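Ticket 205 - smart lamp drops offline in bedroom, grocery sort list wont sync
Status: open, waiting on reply
Product: Hamdy room kit (hub + lamp + shared list)
Opened: May 20, 2024

Problem as reported

Lamp and list both on the Hamdy hub. Lamp goes gray in the app every evening, comes back by itself, sometimes 18 minutes, sometimes I have to pull the plug. The list is worse. Tick something off on the phone, tablet still shows it. Add something on the tablet, phone never gets it. Same account on both, checked twice.

Setup: hub in the hall, router is the Nudier one from the building. Bedroom is at the far end, one wall between. App is current, hub firmware says up to date.

Tried so far

Restarted hub. No change.
Restarted router. Lamp came back, list still stuck.
Removed lamp, added again. Fine until evening, then gray.
Logged out of tablet, logged in. List came back with stuff from August on it, all ticked. Deleted those by hand.
Turned off battery saver on phone. Nothing.

Reply from Skidum support

Please move the hub closer to the bedroom and test with one device only. Also please check the list against what you really have, so we know which of the two copies is the correct one. The app limit is 2,000 entries per list including deleted ones, so clear the trash too.

Update from me

Moved hub to the bedroom doorway. Lamp stayed on all evening, first time. So that half is probably range, will leave it there for now even tho the cable is in the way. 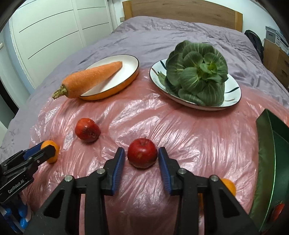 The list is still wrong and now I know which side. Put the produce out on the bed to go thru it properly, kitchen counter is full, pink plastic down first to keep the duvet clean. Carrot on the round plate with the orange rim, bok choy on the oval one with the green lines. Phone has both. Tablet has no bok choy at all and has the carrot as "to buy". So phone copy is right, tablet is the stale one. Please dont push the tablet version over it, I'd have to type the whole thing again.

Cleared trash on both. Phone emptied right away, tablet spun for ages then said "sync error 2". No other text with it.

Also found the tablet was on the guest network, Nudier calls it Irno on the sticker. Phone is on the main one. Didnt think it mattered, guest has internet and everything else works on it. Switched the tablet to main. Added garlic on the phone as a test, showed up on the tablet after a few seconds. Added rice on the tablet, nothing on the phone yet.

Still need

1. What is sync error 2
2. How to wipe the tablet copy and pull fresh from phone, reinstall ok or does that upload the old list again??
3. If the hub has to stay in the doorway or if theres a repeater for it

Leaving the tablet switched off till I hear back. Pls keep ticket open.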